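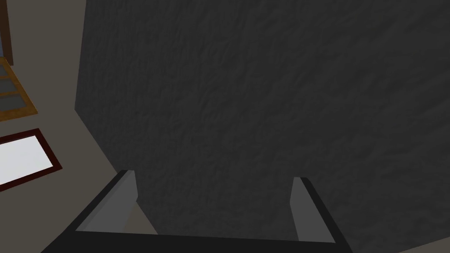 Simulated wrist view of a two-finger gripper, fingers open, in front of a dark textured surface.

Stelix simulation cell

The Stelix cell is a simulated robot workcell used for preparing and checking gripper tasks. It consists of one arm model, a parallel gripper with two flat-faced fingers, a wrist-mounted virtual camera and a set of interchangeable room models. The cell runs on the Drorideo physics and rendering package. It was set up at the Clullell laboratory and is kept in step with a physical cell of the same layout at the Lill workshop.

The name is used for the whole arrangement of model files, settings and test scripts. In older notes it refers only to the gripper model.

Layout

The arm is fixed to a base whose position is stored in the room file. Moving the cell to another room model therefore changes the base position but leaves the arm file untouched. The gripper is attached at the last joint of the arm through a rigid mount. The wrist camera looks along the gripper from above and behind the palm, so that part of the palm and both fingers stay in view at the lower edge of the rendered image.

Room models contain walls, floor, furniture and wall-hung items. Each is given a visual mesh, which is drawn by the renderer, and a collision mesh, which is used by the physics engine. The two need not match. Surfaces with a rough or dimpled finish are usually drawn with a bump texture over a flat mesh, and contact with them is calculated as if they were smooth.

Setup

A new room is loaded with the arm in its parked position and the physics engine paused. The base position is read from the room file and checked against the floor height. An error of more than 5 mm stops the load and is reported in the start log.

The gripper is then opened to its full width and closed once with nothing between the fingers. The finger faces must meet without overlap. Overlap at this stage is most often caused by a wrong offset in the mount file, less often by a scale error in the finger mesh. The test is repeated with the wrist turned through a quarter turn.

Camera alignment follows. The operator compares a rendered image with a stored reference of the open gripper and adjusts the camera mount until the finger tips and the palm edge fall in the same places. Only the gripper is used for this comparison. Room objects are ignored, as their position in the image depends on the arm pose.

Once the camera is set, the physics engine is started and the arm is driven through 12 fixed poses. The joint readings at each pose are written to a file, and the room is marked as ready if all of them lie within the stored limits.

Maintenance

The full set of checks consists of 338 scripted movements and is run overnight on Thursday. It covers joint limits, finger travel, contact with fixed surfaces and the timing of camera images. Failed movements are listed by number and can be replayed singly at reduced speed.

Contact settings need the most frequent attention. If the contact stiffness is too low, a finger pressed against a wall or a piece of furniture sinks into it; if it is too high, the finger shakes. Values are held for each class of surface and not for each object - a change made for one cupboard will affect every other item in that class.

Mesh repair is carried out by hand. Common faults are reversed faces, which appear as holes when drawn from one side, and gaps between adjoining panels. Repaired meshes are saved under a new version number, and the earlier file is kept until the next full check has been passed.

Known faults

Drift between the drawn position of the fingers and their calculated position has been recorded after long runs. Restarting the renderer clears it. In version 19 of the cell the camera image could also lag one step behind the arm; the order of the update calls was changed in December.

A further fault concerns large objects close to the wrist camera. When one surface covers most of the image, the automatic exposure raises the brightness of the whole picture and pale parts may lose detail. Exposure is normally locked during alignment and released afterwards.

See also

Parallel gripper
Collision mesh
Wrist camera
Lill workshop cell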